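Gingham tablecloths: wash before first use or not? (and the shrinkage question)

burnum_kitchen
Posted Sunday, 8:40 am
OK settle something for me. I bought a cotton gingham cloth for the little table by the wall and my sister says I've already ruined it by putting it straight on without washing. I like how crisp it looks fresh out of the package! She says it will come out of its first wash two inches shorter and puckered at the hems. I have a second one still folded up that I was going to hem myself, so I need to know before I cut. 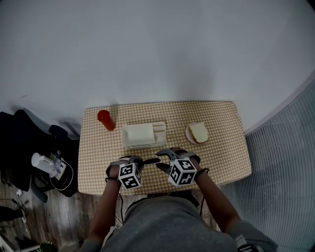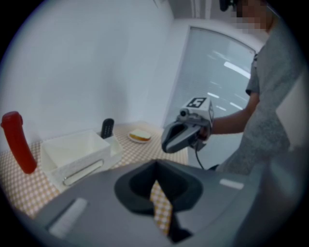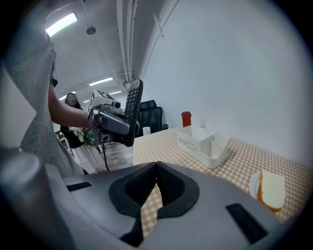 The check in all three. The color reads a bit different from one to the next.

tansyroot
Posted Sunday, 9:15 am
Your sister is right, sorry. Woven cotton check shrinks, and it shrinks more one way than the other, so your squares end up as very slightly not-squares. Wash the second one before you go anywhere near it with scissors. Warm wash, medium dryer, press it while it's damp. Then measure.

Ravindra Grewal
Posted Sunday, 9:52 am
Going to disagree with tansyroot on the dryer. I've sewn table linens for church suppers for years and I never tumble cotton check. Line dry, pull it square with your hands while it's wet (get somebody on the other end if it's a long one) and you lose hardly anything. The dryer is what gives you the puckered hem, in my experience, and the thread matters too. If the thread is polyester and the cloth is cotton, the cloth shrinks and the thread doesn't.

tansyroot
Posted Sunday, 10:20 am
Sure, but if it's ever going in the dryer in its life, you want that to happen BEFORE you hem. People have guests, somebody helpful does the laundry, and there goes your cloth. I'd take the shrinkage up front every time.

Ravindra Grewal
Posted Sunday, 10:31 am
My guests are not allowed near my laundry.

plumb_bob_2711
Posted Sunday, 11:05 am
What's the fiber content? If the label says anything like a 60/40 blend you can both stop arguing, it'll barely move. I had a Gillier one that was a blend and it outlived two tables. Ugly as sin by the end but the same size as the day I bought it.

burnum_kitchen
Posted Sunday, 11:48 am
Label says 100% cotton, made for Morrison, and then "wash with like colors" which is no help at all. It was a clearance thing. I paid 10 dollars for the pair so I'm not going to cry, but I did like them.

And thank you both, I think?? I'm hearing wash it either way and fight about the drying part.

marlow_hems
Posted Sunday, 1:30 pm
Couple of things from someone who does this for money.

Cut a test square out of the end you're going to trim off anyway. Follow the lines of the check so you know it's straight. Write the measurement down, zigzag the edges so it doesn't fray to nothing, and wash it with the towels. Measure again and you'll know what your cloth does, which beats what any of us say our cloths did.

Also, for hemming gingham, don't measure with a ruler at all. Fold along a line of the check, press, fold again on the next line, press, stitch. It's the easiest fabric in the world to hem straight because somebody already drew the lines for you. And mitered corners if you can stand it.

tansyroot
Posted Sunday, 1:44 pm
Test square is a good call. I should do that and I never do.

quiltsbyjo
Posted Sunday, 3:10 pm
Nobody's mentioned color! I'd be more worried about dye than shrinkage on a clearance cloth. First wash by itself, cool, with an old white sock in there. If the sock comes out tinted, wash it alone again. I lost a whole set of napkins (Humon, the cream ones, I still miss them) to a red check I didn't test.

Ravindra Grewal
Posted Sunday, 3:26 pm
Vinegar in the rinse.

quiltsbyjo
Posted Sunday, 3:40 pm
Vinegar does nothing for modern dyes, Ravindra, we have been over this in the napkin thread.

Ravindra Grewal
Posted Sunday, 3:41 pm
Still using it.

burnum_kitchen
Posted Sunday, 7:15 pm
Test square is cut and in with a white sock, on cool. Will report back on both. My sister has been told and is being unbearable.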